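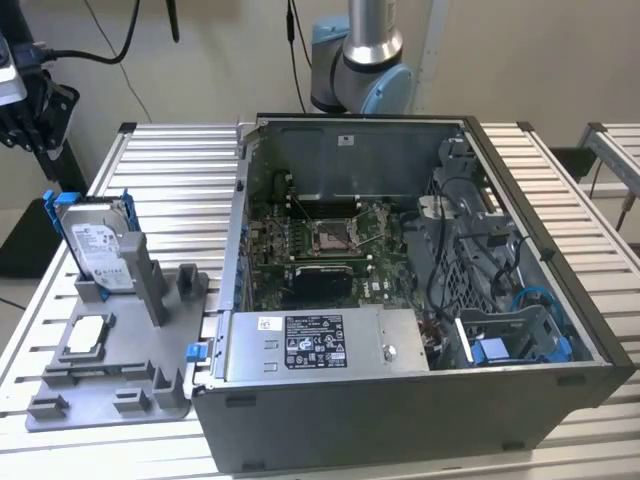 Office tower teardown - what order do you take things out?
Started by tesutska_tom, Hardware / Desktops

tesutska_tom
I have a stack of old office desktops to strip for parts and want to settle on one order so I stop losing screws. First one is open now. CPU is out, drive is out in its blue caddy, power supply and board still in the case. I went socket first. A guy at work says that's backwards and the CPU should stay in the board until the very end. Which is it?

Phuthong
Your coworker is right in my opinion. The socket is the most fragile thing in there. Once the CPU is out and the bracket is up, anything you drop lands on bare contacts. Cables, a screw, the heatsink. I'd do drives, cables, power supply, board out of the case, then CPU on the bench.

nakine47
Disagree. With the case lying flat and the side off you have plenty of room to get at the socket, and the case holds the board still while you work the lever. A loose board slides around. I do CPU first and put a plastic cover back on the socket. If you don't have the cover, at least close the bracket.

tesutska_tom
No cover, these never came with one that I know of. The bracket is still up at the moment.

Phuthong
Close it then. And move the heatsink off the board if you haven't. In the picture it's right below the open socket. One bump and you have bent pins, assuming it's a pin type socket. What model is it?

tesutska_tom
Don't know the board model, I'd have to look. Will move the heatsink.

Stepan Demchenko
I did 124 of these for a school district, all the same business type with the blue touch points. Blue usually means you can release it without tools, so start with anything blue. There's a latch by the end of the power supply and the drive carriers are blue too. Then unplug the power supply cables from the board and the drives before you unscrew anything. People pull the supply with cables still attached and rip a connector.

For screws, a muffin tin. One cup per step. Put them back in the holes if the case is getting reused.

nakine47
Muffin tin is good. I use a magnetic dish, but they all end up in one clump.

flultia_parts
What do you plan to do with the CPUs? If you're selling them, don't leave them sitting out on the bench. Wipe the paste off with isopropyl, then into a clamshell. I paid $50 for a box of clamshells and it was worth it. I've sent back chips that came wrapped in a paper towel.

tesutska_tom
It's sitting in a recess in the parts tray with the heat spreader up. The clamshells make sense though, I'll order some.

Phuthong
A tray is fine for an afternoon. I wouldn't store them like that.

flultia_parts
Also wipe the drives before they go anywhere. Office machines are full of other people's tax forms.

tesutska_tom
Yes, the drives get wiped Friday, all in one batch. They stay in the caddies until then.

Stepan Demchenko
Take them out of the caddies before you sell. The caddies sell separately, and people do look for the blue ones. Label each drive with the machine number first.

nakine47
Back to the order. I still say CPU first is fine if the bracket gets closed right after. I've never bent a pin that way.

Phuthong
I have. Twice. Both times it was a case screw.

tesutska_tom
OK. For the next one I'll try drives, cables, power supply, board, CPU last, and see if it's any slower. Thanks all.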